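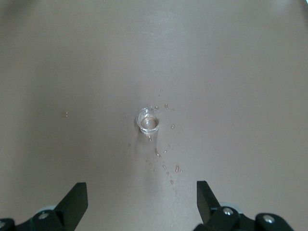 Week three with the Sollon wrist kit, and I'm still not ready to tell you to buy it.

For anyone who missed the first two posts: Sollon is the add-on from Multia that bolts onto a small arm you already own. You get a two-finger gripper, a little camera that sits up at the wrist, and a year of their training service, where you record your own tasks, upload them and get a "skill" back. The page says it handles "delicate everyday objects." I have heard that phrase from a lot of companies over the years and it has mostly meant foam blocks.

So I gave it liquid. A small clear plastic cup, the kind cough syrup comes with, and a shallow bit of clear liquid in the bottom. Pick it up, move it over, put it down. My kid could do this at two, with some losses.

First, what I like. The fingers open wide, much wider than a cup that size needs, and that gives you room to come in a little crooked. The view from the wrist is better than I expected for a clear cup. The rim shows up as a bright ring and you can make out drops on the tabletop around it, each with its own tiny highlight. I'd assumed transparent plastic on a plain brownish table would just vanish.

Now the rest of it. Being able to see drops in the picture is one thing. Having the software care about them is another, and as far as I can tell it doesn't. Multia's scoring calls a run a success if the cup ends up upright inside the target area. How much is still in the cup doesn't enter into it. I wrote to support and got a polite answer from Yara Nimri, who said spill detection is "on the roadmap" and suggested I tag the runs by hand. I have 80 of them. No thank you.

Then there's the service itself. The starter plan covers 200 recordings, and failed uploads count against it. Mine failed a lot the first week. Nicanor Daza left a comment on my last post saying his did too until he switched to a wired connection, and that did help me, so thanks for that. The next plan up is $52 a month. The setup guide still tells you to calibrate on a patterned mat that isn't in the box.

Afonso Azevedo has the Cerneck gripper and keeps telling me I should have gone that way. Maybe. It's heavier, and last October he was complaining to me about its software too, so I take the recommendation with some salt.

What bugs me is the demo video. Bright table, cup slides into the fingers, lifts, lands, music. They never show you the table afterward. I'd like to see the same cup done 80 times in a row with a paper towel under it, and then I'd like to see the towel.

I'm keeping it through the end of the trial. Next up is a fuller cup and a slower approach speed, and after that maybe something with a handle. If any of you have gotten the force setting below the default without the fingers stalling, leave a comment with your firmware version.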